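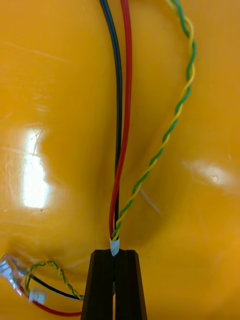 Figure 1. Glossy yellow surface with light scratches.

2.3 Gloss loss in colored packaging

Joelle Srour and Barış Ersoy measured gloss on 21 samples from the Golorent range, all stored indoors until April. Each sample was wiped with a dry cotton cloth for 298 strokes, then read at a 60-degree angle. Curved areas gave unstable readings and were left out of the mean. Two samples split at the fold and were replaced. Dark colors showed scratches sooner than light ones. Raw values are in Appendix B; the calibration log was kept by Beatrice Nyanda.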